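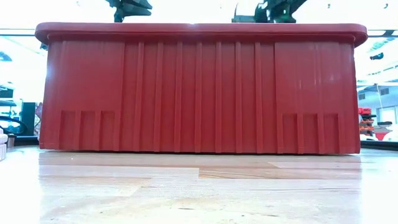
Slide 1. Red plastic storage bin, side view, on a wooden table.

Start with the bin and leave it up while people sit down. Talk is on choosing and looking after bins for a shared store. Dukcombe, 14 Sep 2022.

Say first: this is a talk about plain boxes. We had 300 of them at the Duledon store when I took it over, in far too many shapes, and most of our trouble came from that.

Point to the rim. It is thick and rounded and it sticks out past the wall. Your fingers go under it when you lift. A thin rim digs in after a few trips up the stairs. Ask who has had one split in their hands.

Then the ribs in the middle. Seven on this side, with a flat panel left and right of them. Ribs stiffen a long wall, which otherwise bows out when the bin is full of tins or paper.

Flat panels are where the label goes. At Duledon we use the left one, always the left, on the long side. Labels stuck over ribs peel at the corners. We lost a whole shelf's worth in November and had to open every bin to see what was in it.

The walls slope in slightly towards the bottom. Good for nesting empties, but you lose some floor space inside, so measure the base as well as the top before you order. I got this wrong with the Covus shelving order. Tell the story if there is time, skip it if not.

Recessed pockets low down, under the panels. Dust and grit collect in places like these. Old toothbrush, warm soapy water, leave upside down to dry.

Colour. Ours goes by department: red for kitchen, blue for craft, grey for anything waiting to be sorted. Grey fills up fastest. We empty it every 2 weeks.

Numbers, if asked: we went from 300 bins to 100 in one size, plus 73 small ones for loose parts. The rest went to the Vlad workshop.

Next slide is the shelf plan. Pass round the sample labels before moving on, and collect them back at the break.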